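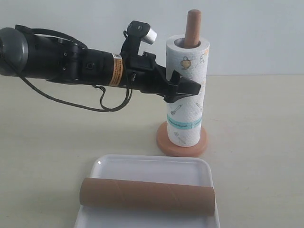
How to Set Up a Taizé-Style Evening Prayer in a Small Church

By Aitana Barroso

These instructions are for a congregation that wants to hold a quiet evening service built on short repeated songs, a reading and a long silence. You do not need a choir, a band or a priest. You need one person who can hold a tune, one person who can read aloud clearly, and a room that can be made fairly dark.

We have run one every month at the Gosby Street chapel for several years, and what follows is how we do it now. Our chapel holds 70 on a full day, but evening prayer usually draws far fewer, and everything here works with a handful of people.

Choosing the time

Pick an hour when the light is going. In winter we start at 6:30 p.m. From March on we move to 8 p.m. If you keep one start time all year, expect the summer services to feel different, and use fewer candles.

Plan on 45 minutes from the first note to the last. People will want to stay on afterward, so do not book the room tightly.

Setting up the room

Move the chairs if you can. We put ours in a wide curve facing a low table, with an open patch of carpet in the middle for anyone who wants to sit or kneel on the floor. If your pews are bolted down, use only the front few rows on one side and put the table where those people can see it without turning.

On the table put a cross or an icon, an open Bible and a cluster of candles at different heights. Stand the candles on metal trays or in jars with sand in the bottom. Check your building's rules on open flame before you buy anything. A lot of insurers allow jars and forbid tapers.

Turn off every overhead light you can and leave on one lamp for the reader and one for the musicians. Walk to the back and try to read the song sheet. If you can't, add a lamp. Older members will not complain, they will just stop singing.

Picking the songs

Four or five songs is enough. Each one is short, often two lines, and you will sing it many times over. Choose:

One gathering song, calm and well known to at least a few people.
One song of praise or an alleluia before the reading.
One very simple song to lead out of the silence.
A sung response for the prayers, such as a Kyrie.
One closing song that people can carry home.

Keep at least three the same from month to month. We changed the whole list every time in our first year, and it meant that people spent the service learning notes. Latin is fine if you print the translation underneath.

Check that your church has permission to print the words and music. Many of these songs are covered by a general church license, but some are not, and the license number normally has to appear on the sheet.

Leading the singing

Do not stand at the front. The song leader should sit with everyone else, near the instrument if there is one. A guitar, a cello or a quiet keyboard is plenty. Unaccompanied works too, as long as someone gives a clear starting note.

Sing each song for longer than feels comfortable. Five or six times through is where most people stop looking at the paper. I aim for three to four minutes a song, and I keep a small clock by my foot for this. To end, slow down slightly on the last line and let the instrument drop away. Do not announce the next song. The sheet has them in order.

If you have a confident second voice, bring it in on the third or fourth time through. Harmony should be added gradually and taken away again before the end.

The reading

One passage, ten verses at most. Psalms are a good place to begin – we used Psalm 66 at our last service, verses 1 to 9, and it was about the right length to read slowly. Ask the reader to practice aloud at home and to leave a full breath between sentences. No introduction and no explanation afterward. If you have visitors who speak another language, have a few verses read in it.

The silence

Start with 5 minutes. After a few months you can go to eight or ten. Print the length on the sheet, so that newcomers know it is meant to happen and when it will be over. I have seen people start gathering up their coats when it wasn't printed.

The song leader keeps time, and ends the silence by starting the next song. No bell, no spoken cue.

Children can stay in for this. A basket of paper and soft crayons on the carpet helps, and a little noise does no harm.

The prayers

Write short petitions, one sentence each, with the sung response after every second one. Then leave a gap for people to pray aloud or silently. Finish with the Lord's Prayer, said at normal speed.

Order of service

Gathering song
Psalm or opening sentence
Song of praise
Reading
Silence
Song
Prayers with sung response
Lord's Prayer
Closing song

There is no formal dismissal. The musicians repeat the closing song once or twice without words and people leave when they are ready. Keep conversation out in the hallway until the last person has gone – put the tea there too, if you serve it.

Afterward

Let the candles cool fully before you move them. Wax on carpet comes up with brown paper and a warm iron. Write down which songs you used and how long the silence was, and keep the sheets in one folder for whoever leads next.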